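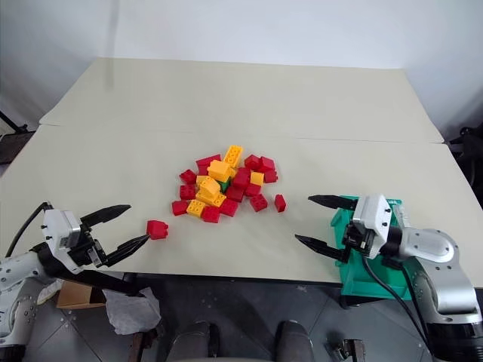 Is a business improvement area obliged to consult its members before it changes the boundary of the levy district?

Under our by-law, written notice goes to every rateable property inside the proposed boundary, and owners then have 40 days to lodge an objection with the municipal clerk.

Forum: Downtown Associations and Main Street Programs
Topic: Boundary extension, Wuken Street to the rail crossing

K. Hosoda wrote:
I am posting the above for the record, as the matter was raised by several members on Monday. The proposed extension would bring 17 additional properties into the district. The board of the Halonen Downtown Association has not yet adopted a position. Members wishing to comment are asked to do so in this thread or in writing to the office.
Kumiko Hosoda, Program Manager

abenitez wrote:
Thank you for the clarification. My reading of the by-law is that notice is also to be given to commercial tenants where the levy is passed through under the lease. The owner of our building resides in another province and forwards correspondence when it suits him. If the office relies solely on the assessment roll, a good many operators on Wuken Street will learn of the levy when it appears on their rent statement.
Abelardo Benítez

K. Hosoda wrote:
Mr. Benítez is correct that tenants must be informed. The duty rests with the owner, who is required to supply the clerk with a list of tenants and to give each of them a copy of the notice. The association has no authority to enforce this, although we intend to deliver a courtesy copy to every storefront.

zundau_books wrote:
I must register my disagreement with the premise of the extension. The stated purpose is to fund streetscape improvements as far as the crossing. The existing district has been waiting for its own benches and tree grates since the last plan was approved, and the planters outside Zundau were removed in September and have not been replaced. It would be prudent to complete the work already promised before the levy is applied to anyone further along.
M. Yoshida

H. Yokoyama wrote:
With respect to the previous poster, the planters were removed by the municipality for the watermain work and their reinstatement is a municipal cost. It does not come out of the levy. I would also note that shoppers do not stop at our present boundary – they park by the crossing and walk in. Those businesses already share in the benefit of the winter lighting and the sidewalk clearing without contributing to either.

zundau_books wrote:
I accept the point regarding the planters. I do not accept that a string of lights two blocks away is a benefit for which a muffler shop should be charged.

karabzadeh wrote:
Could the office confirm the minimum levy? A figure of $1000 per year was mentioned at the meeting and I have been unable to locate it in the budget package.

K. Hosoda wrote:
The figure cited was the proposed maximum for a single property. No minimum is set at present. The draft budget prepared by Stendov is available at the front counter, and the relevant table is on page 2.

karabzadeh wrote:
Received with thanks. I note that the table is calculated on the current boundary only. A revised version showing both cases would be of assistance before any vote.

H. Yokoyama wrote:
Seconded.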